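Usenano Kitchen Notes, August

THE DRAWER ISSUE

Quick one this month, I'm typing this between loads. Several of you wrote in after the pantry issue asking for the utensil drawer, specifically the second utensil drawer, the one with the takeout spoons and the chopsticks. So that's what we're doing. Everything out, onto a striped cloth, sort, put back less.
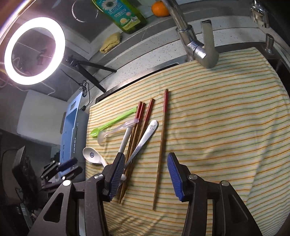
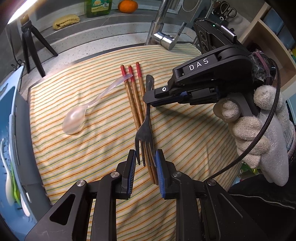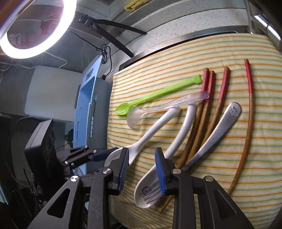
Chopsticks and spoons out on the striped cloth.

OK so. Start with the cloth. Any big one will do, a tablecloth you don't like much, a beach towel. It stops the clatter and it keeps small things from sliding off into the sink. Mine is thin and dries overnight over a chair. Put it down before you open the drawer, not after. I've done it the other way and you end up holding a fistful of forks with nowhere to go.

Then dump. Don't sort as you pull, it takes forever and you start reading the backs of spoons.

Chopsticks first. Match them up by length and by the color at the top. Stand each pair on the counter and see if they're level. Roll them too, a warped one wobbles right away. Wooden ones that have gone fuzzy at the eating end are done, sorry, no amount of oil brings that back. Singles: keep one for the stuff you'd use a single for (poking a cake, unclogging the sugar jar, stirring paint in my case) and let the rest go. Pairs get a rubber band. Hair elastics are better, they don't go sticky in the heat.

Plastic spoons. Everybody has these. Some are perfectly good and live in a lunch bag for years, some have a rough edge you only notice with your lip. Run a thumb round the bowl. Cloudy is fine. Cracked is not. I keep 3 for picnics and that has been enough every summer so far, even the one with my sister's kids.

Ceramic soup spoons. The trouble with these is they don't stack with anything and they chip when the drawer gets slammed. I moved mine out of the drawer altogether, they live in a soup bowl on the shelf above the stove now. Check the foot and the rim for chips. If you can feel one, it goes.

Metal. Odd forks and spoons that dont belong to the everyday set. I used to keep these "for guests" and then guests would come and I'd be too embarassed to put them out. Now they're in a jar next to the coffee for whoever needs to stir something. Works great. Nice and heavy ones are good for scooping rice too.

Washing. Wooden stuff by hand, quick, then lay it flat with a bit of space between. Not upright in a cup with water in the bottom, that's how you get the black ends. Leave it all out until after dinner at least. I do mine in the morning and put away around bedtime.

The tray. Long question in the mailbag about which one to get. I had the Skidex expanding one and it was fine but the long slot wasn't long enough for cooking chopsticks, so they sat diagonal over everything and caught on the way out. Swapped it for the Dovier, plain, 7 slots, no moving parts. Measure the inside of the drawer, front to back, with the drawer pulled all the way. Mine lost almost an inch to the runner and I had to send the first one back.

Before you put the tray in: crumbs. Vacuum, damp cloth, let it air. There was a birthday candle and a bread tie in mine, plus a key to I don't know what. Still have the key.

Where the extras go. Ledesma Street thrift takes flatware if it's bagged and clean, drop off at the side door, mornings only. They don't want plastic. Chipped ceramic gets wrapped in newspaper and goes in the trash, please not the glass bin.

Bits and pieces

The label sheets are back in stock, 200 to a pack, same price as spring.

Reader tip from the mailbag: a strip of shelf liner under the tray stops it creeping forward. Tried it, yes.

We passed 700 subscribers last week! Thank you, really, I still write this at the ironing board.

Next month is lids. All of them. Start collecting your lids in one box now and do not try to match them yet, we'll do it together. Replies to this email come straight to me, I read them Friday with coffee.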